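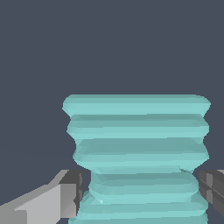 2025년 12월 30일. 시뮬레이션 파지 과제, Jirkton 팀 작업 노트. 방학인데 실습실에 나온 사람이 평소보다 많았다. 학기 중에 안 나오던 사람까지 나온 걸 보면 중간 발표 순서가 공지된 모양이다. 오늘 할 일은 파지 높이를 정하는 것 하나였고, 결국 하루를 다 썼다. 물체는 청록색 주름통(팀 내 호칭은 '애벌레')인데, 위쪽 테두리가 넓고 내려가면서 한 번 잘록해졌다가 다시 퍼진다. 그리퍼 손끝을 그 잘록한 허리 양옆에 두는 쪽으로 오전 내내 맞췄다. 렌더링에서 보이듯 면이 전부 각져 있어서 둥근 물체라는 건 우리끼리의 약속에 가깝다. 충돌 메시도 비슷하게 거칠다. 이게 오늘 문제의 절반이고 나머지 절반은 우리다.

## 오전

Chun-hung은 허리를 잡자고 했고 Jade는 제일 위 테두리를 잡자고 했다. 둘 다 지난주부터 같은 말을 하고 있다. 테두리 쪽은 접근 경로가 짧고 손끝이 주름 사이로 들어갈 일이 없다. 대신 조금만 기울어도 아래가 흔들려서 내려놓을 때 넘어진다. 허리 쪽은 위아래 주름이 손끝을 받쳐 주니까 미끄러져도 갈 데가 없다. 대신 들어가는 길에 바로 위 주름의 불룩한 데를 친다.

말로는 안 끝날 것 같아서 둘 다 돌려 보기로 했다. 조건은 아래와 같다.

- 시도 횟수: 파지 높이마다 60회
- 물체 초기 회전: 매번 무작위
- 물체 위치: 고정 (위치까지 흔들면 오늘 집에 못 간다)
- 성공 기준: 들어 올려서 5초 유지, 그다음 내려놓았을 때 서 있을 것

테두리 파지는 유지까지는 얌전하게 잘 갔다. 내려놓는 순간에 무너진다. Jade 말로는 내려놓기는 과제 채점표에 없다고 한다. 찾아보니 있었다. 2쪽 맨 밑, 각주로.

허리 파지는 반대였다. 잡기만 하면 끝까지 가는데 잡으러 가는 길에 자꾸 친다. 실패 로그를 회전각 순으로 정렬해 봤더니 특정 방향에 몰려 있다. 메시의 모서리가 손끝 쪽을 향할 때다. 회전 대칭인 물체라고 발표 자료에 써 놓았는데 그 문장은 지워야 한다. (Tanner가 담당. 이미 세 번 부탁함.)

## 접촉 설정 건

점심 먹고 와서 마찰계수를 만지기 시작했다. 이건 적어 둔다. 우리 팀은 원인을 모를 때마다 마찰계수를 만지는 버릇이 있고, 그러다 7월에 손가락에서 안 떨어지는 물체를 만들어 놓고 성공률이 올랐다고 좋아한 적이 있다. 이번에도 Dwight가 값을 올리자마자 허리 파지 결과가 좋아졌다. 그런데 내려놓은 뒤에 손가락을 벌려도 물체가 한쪽 손끝을 따라간다. 되돌렸다. 마찰계수는 원래 값으로 두고, 앞으로 바꾸려면 노트에 이유를 먼저 쓰기로 했다. '그냥'은 이유로 치지 않는다.

그다음 손을 댄 건 충돌 메시다. 보이는 메시와 충돌용 메시를 분리해서, 충돌용만 면을 늘렸다. 처음에 내가 삼각형 800개로 잡았는데 시뮬레이션이 눈에 띄게 느려지면서 손끝이 떨리기 시작했다. 접촉점이 너무 많이 잡히는 것 같다. 확실하지는 않다. Ghislain은 볼록 분해를 해서 주름마다 한 덩어리씩 나누면 된다고 했고, 해 보니 떨림이 사라졌다. 왜 처음부터 그렇게 안 했느냐고 묻길래 배우는 과정이라고 답했다.

주의할 점: 분해할 때 설정을 기본값으로 두면 허리가 통째로 메워진다. 잘록한 부분이 없어지고 그냥 통이 된다. 화면에는 허리가 멀쩡히 보이는데 손끝은 허공에서 멈춘다. 이걸로 Chun-hung이 한참 동안 제어기 코드를 의심했다. 제어기에는 죄가 없었다. 충돌 메시 표시를 켜고 확인할 것. 켜는 단축키는 모니터 옆에 붙여 놓았다.

## 접근 경로

덩어리별 충돌 메시로 바꾸고 허리 파지를 다시 돌렸다. 위 주름을 치는 경우가 줄기는 했는데 남아 있다. 남은 건 경로 문제로 본다. 지금은 위에서 수직으로 내려오면서 동시에 손가락을 오므린다. 동작 시간을 아끼려고 Dwight가 넣은 건데, 아낀 시간보다 물체 다시 세우는 시간이 더 든다.

바꾼 순서:

1. 손가락을 끝까지 벌린 채로 허리 높이까지 내려간다.
2. 멈춘다. 진짜로 멈춘다. 속도가 0이 되는 걸 확인하고 넘어간다.
3. 양쪽을 같은 속도로 오므린다.
4. 양쪽 접촉이 다 들어오면 힘 제어로 전환한다.

2번을 넣고 나서 한쪽 손끝이 먼저 닿아 물체를 미는 현상이 많이 줄었다. 완전히는 아니다. 왼쪽이 늘 조금 먼저 닿는다. 그리퍼 중심 좌표에 오프셋이 남아 있는 것으로 의심하고 있는데, 예전 Lemieux 과제 파일을 복사해서 시작한 거라 어디서 따라온 숫자인지 아는 사람이 없다. 주석에는 "일단 이대로"라고만 적혀 있다. 내 글씨체가 있었다면 알아봤을 텐데 다행히 코드에는 글씨체가 없다.

## 결정

허리 파지로 간다. Jade는 찬성은 아니고 '기록에 남겨 달라'고 했다. 남긴다. Jade Dufour는 테두리 파지가 발표 때 보기 좋다고 생각하며, 그 점은 맞다. 허리를 잡으면 제일 중요한 부분이 주름 밑에 가려져서 위쪽 시점으로는 잘 안 보인다. 발표 영상은 옆 시점으로 뽑기로 했다.

## 남은 일

- [ ] 그리퍼 중심 오프셋 출처 찾기. 못 찾으면 처음부터 다시 잰다 (나)
- [ ] 물체 위치도 무작위로 넣고 재실험 (Chun-hung)
- [ ] 발표 자료에서 "회전 대칭" 삭제 (Tanner, 네 번째)
- [ ] 볼록 분해 설정값을 저장소에 올리기. 지금은 Ghislain 노트북에만 있음
- [ ] 동시 하강·오므림 코드는 지우지 말고 옵션으로 끄기 (Dwight 요청, 미련이 있음)
- [ ] 로그 폴더 이름 정리. `최종`, `최종2`, `진짜`가 같이 있다

저녁에 재실험을 걸어 놓고 나왔다. 로그는 `허리_분해메시` 폴더에 쌓인다. 돌아가는 동안 그 컴퓨터 끄지 말 것. 종이에 써서 전원 버튼 위에 붙여 놨다.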